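Ticket 1607
Subject: Small boxed items going to the wrong shelf after sorting
Location: Clandurness store, back room
Opened by: Luana Bittencourt
Assigned to: Odair Frota
Priority: Normal
Status: Closed
Month: October

Luana Bittencourt, 8:40 AM
We keep finding small boxed stock on the wrong shelf after the morning sort. It is mostly the narrow cartons and the small packets. The big cartons are fine. On this morning's shelf check 5 items were in the wrong bin, and two of them had been entered under the item number of the thing next to them. The stock list says we have 300 lines in the small goods section and I don't trust the counts on any of the narrow ones right now.

What I have tried so far:
Restarted the handheld scanner. No change.
Swapped to the second scanner. Same result.
Printed a new set of shelf labels for bay 2. No change.

Odair Frota, 9:15 AM
Thanks. Before I look at the scanner settings, a few questions. Are the items being scanned one at a time or as they come out of the tote? Is everything emptied out together before sorting starts? And does it happen with items from both suppliers, or only Peixoto?

Luana Bittencourt, 9:32 AM
Emptied out together. Cleiton does the early sort and he tips the tote out, then scans and shelves. Both suppliers, but more with Masance because their boxes are smaller. I have asked him to add to the ticket.

Cleiton Marinho, 10:05 AM
I scan when I can find the barcode. On some boxes it is down near the bottom end and on some I can't find one without turning the box over a few times. If I can't find it I go by the look of the box and type the number from the sheet. The sheet has no pictures. I also had a beep this morning when I had not pointed the scanner at anything yet, so it may have read something lying close by.

Odair Frota, 10:20 AM
That helps. Which pieces give you the most trouble?

Cleiton Marinho, 10:48 AM
The long white one is the kind I end up typing in. The dark blue one scans fine if I get the right end of it.
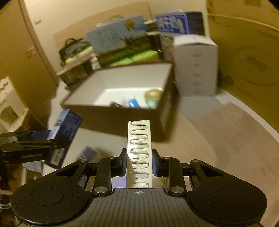 Attachment 1: Narrow white box with the looping line print, dark blue box with barcode label near the bottom end, small blue and purple packet on the floor.

Odair Frota, 11:30 AM
Got it. Two separate things, I think.

First, the glare. The white box has a glossy surface and it is reflecting a good deal of light around the middle and lower part. Our scanners do badly on shiny packaging when held square to it. Tilt the scanner a little and try again before going to the sheet.

Second, the spacing. The packet is lying close to the blue box. If both have a code facing up, the scanner takes whichever it reads first. That would account for the stray beep and for the items entered under a neighbor's number.

Please try this tomorrow:
1. Empty the tote in two or three lots.
2. Pull the small packets out first and put them in a tray by themselves.
3. Find the barcode and turn it toward you before you pick up the scanner.
4. If there is no barcode, put the item in the query tray. Do not type from the sheet.

I have also turned off continuous read on both scanners. You now need to pull the trigger for each item.

Cleiton Marinho, 9:50 AM (next day)
Done as above. Slower to start with. Four items in the query tray at the end, all narrow boxes. No stray beeps. Tilting works on most of the shiny ones.

Luana Bittencourt, 1:10 PM
Checked bays 1 to 3 after lunch. Nothing in the wrong bin. The query tray items were looked up by Ustyna Ivanyshyn at Stolville and she is sending printed labels for them. I recounted the narrow goods while I was there and corrected the list. Small goods section now shows 452 pieces on hand.

Odair Frota, 1:25 PM
Good. I will leave continuous read off. Dong-hyun Kong is adding box pictures to the item sheet, so the later version should be easier to use. Keep the ticket open until the labels arrive?

Luana Bittencourt, 1:31 PM
Yes please.

Luana Bittencourt, 3:05 PM (following week)
Labels arrived and are on. One misplaced packet all week, and that was a shelving slip, scanned correctly. OK to close.

Odair Frota, 3:12 PM
Closed. Cause recorded as mixed items scanned too close together, plus manual entry. Reopen under the same number if it comes back.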